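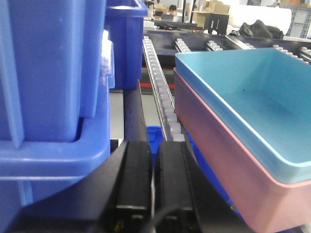 보르나사리 공동구매 모임 5월 정기회의 회의록

시간: 오후 7시 ~ 8시 40분
장소: 칼라틱 회관 2층 작은 방
참석: 회원 12명
기록: 서기 (한국어가 모국어가 아니므로 틀린 표현이 있으면 알려 주시기 바랍니다.)

1. 지난 회의록 확인
지난 회의록을 읽고 확인하였습니다. 수정은 한 군데입니다. 올리브유의 단위가 "병"으로 적혀 있었으나 "통"이 맞습니다. 수정한 후 승인되었습니다.

2. 감자와 양파 주문
파나시우크 농장에서 새 가격표를 받았습니다. 감자는 작년과 같은 가격이고, 양파는 조금 올랐습니다. 이번 주문은 감자 400킬로그램으로 결정하였습니다. 양파에 대해서는 의견이 나뉘었습니다. 한 회원은 작년에 양파가 많이 남아서 싹이 났다고 말하였고, 다른 회원은 그것은 양의 문제보다 보관 장소의 문제라고 대답하였습니다. 투표 결과 찬성 8, 반대 3, 기권 1로 96킬로그램을 주문하기로 하였습니다.

3. 배달 시간
농장의 트럭은 보살포트를 먼저 들른 다음에 우리에게 옵니다. 그래서 도착 시간이 자주 늦어집니다. 지난달에는 오후 4시 약속이었는데 6시가 넘어서 도착하였고, 아이를 데리고 기다린 가정이 불편하였습니다. 농장에 순서를 바꿀 수 있는지 문의하기로 하였습니다. 만일 불가능하면 나누는 시간을 저녁 6시 반으로 옮깁니다. 이 부분은 답을 받은 후에 단체 문자로 알려 드립니다.

4. 회비
현재 회비를 낸 가정은 37가정입니다. 아직 내지 않은 가정에는 이번 달 안으로 한 번 더 연락합니다. 회비를 두 번에 나누어 내고 싶다는 요청이 있었고, 반대 의견 없이 허락되었습니다. 새로 가입하는 가정에도 같은 규칙을 적용합니다.

5. 저울
회관의 저울이 무거운 것을 잴 때 숫자가 흔들린다는 의견이 있었습니다. 수리 비용을 먼저 알아보고, 새것을 사는 문제는 다음 회의에서 다시 이야기합니다. 그동안은 두 번씩 재고 두 번째 숫자를 적기로 하였습니다.

6. 기타
- 주문서의 글자가 작아서 읽기 어렵다는 의견이 있어 다음 달부터 크게 인쇄합니다.
- 달걀을 주문 목록에 넣자는 제안이 있었습니다. 깨졌을 때 누가 비용을 부담하는지 정하지 못하여 보류하였습니다.
- 나눔이 있는 날에는 회관 앞에 차를 오래 세우지 않도록 부탁드립니다. 이웃에게서 항의가 한 번 있었습니다.

다음 회의: 6월, 같은 장소, 오후 7시. 안건이 있는 분은 회의 전날까지 서기에게 보내 주십시오.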